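Market stallholder, Tolbridge, Saturdays
October 16, 2021

1/
A few people asked me at the stall this morning how I keep bread going through the week on one bake, so I'm putting it in a thread. I sell jam, I don't sell bread, so this is home stuff only.

2/
I bake once, on a Sunday, two loaves. One is eaten by Tuesday. The other is sliced when it's fully cold and goes straight in the freezer. If you slice it warm the slices stick together and you end up sawing at them with a knife on Thursday morning.

3/
Flour is the strong white from the mill shop at Stotthorpe, with a bit of their wholemeal. They've changed the bags and the opening hours. They now shut at 12 on a Saturday, so I can't get there after the market any more and have to go in the week.

4/
Rizvi on Tolbridge high street has the same flour in smaller bags. It costs a bit more per kilo but I save the bus fare. They also do fresh yeast if you ask at the counter. It's kept in the back fridge with the paneer.

5/
My usual dough is wet enough to be annoying. I don't knead it. Mix, leave, fold it over on itself a few times, leave again. The second leave is 90 minutes in my kitchen at this time of year. In July it was a lot less. Go by the dough.

6/
Tin, not a free shape on a tray. I know the round ones look nicer. A tin loaf fits the toaster and the lunch box and it stacks in the freezer drawer.

7/
Someone asked about salt. I weigh it. I used to do it by teaspoon and some weeks it tasted of nothing. Cheap digital scales are fine. Mine have a crack across the glass and still work.

8/
Oven: as hot as it goes for the first bit, then down. Mine runs cool at the back so I turn the tins halfway. If yours has a fan you may not need to.

9/
Things to do with the end of the loaf, in the order I do them:
Toast.
Breadcrumbs, dried in the oven while it cools down, kept in a jar.
Bread pudding, the heavy sort, with tea-soaked sultanas. 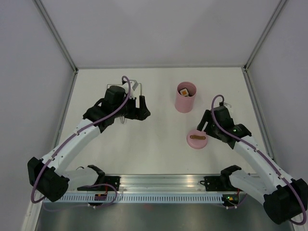
10/
Bread pudding amounts, as I'll be asked. 5 thick slices, torn up, crusts left on. Enough milk to soak them. One egg, a handful of sultanas, brown sugar, mixed spice, a lump of butter melted in. Bake until the middle is firm. Eat it cold the next day.

11/
Replying to the question about sourdough: I had a starter for 6 months and let it go. It wanted feeding on days I was out at markets. I've nothing against it. Yeast suits the week I have.

12/
Also no, I don't use a bread machine. My sister had one and the paddle left a hole in the bottom of every loaf. She liked it. It was good for pizza dough.

13/
Stall is back in Tolbridge next week, same pitch, by the bank. Damson is nearly finished. There's plenty of quince, and if you've got empty jars with lids please bring them along, any size except the tiny hotel ones.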